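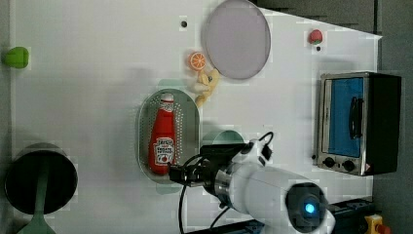
How long does a guest at a small restaurant wait for the main dish when the room is full?
At Kurum, the restaurant we studied, the usual wait on a full evening was 42 minutes from the order to the plate.

Our project was done in September by Junhao Hao and Peiyu Zheng for the course in hospitality management. Kurum is a family restaurant on the main street of Brivside, and it serves noodle soups, grilled fish and a short list of desserts. The owner, Mrs. Li, allowed us to sit near the kitchen door and write down the times. In total we recorded 200 orders. We did not record the orders for drinks only.

Before we started, we believed that the grill was the slow part. The times do not support this. Fish needed 10 minutes on the grill, and this changed very little during the evening. The longer delay came before the cooking, when the paper order was waiting at the counter for the cook to take it. 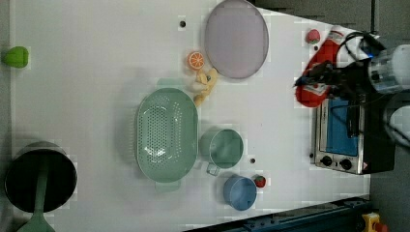 The delay was the worst after 7 p.m., when several large tables ordered together. At this hour the waiters brought many papers at the same time and put them in one pile, and sometimes the newer order was on top. We saw two tables which came later but received their food first. One of them noticed it and was embarrassed.

We suggested to Mrs. Li a simple rail for the papers, so the oldest order is always on the left side. A kitchen supplier in Handevside offers such a rail together with a small printer for almost 900 dollars, but the rail alone is much cheaper. She wants to try the rail first. We could not measure the result, as our course ended before it was installed.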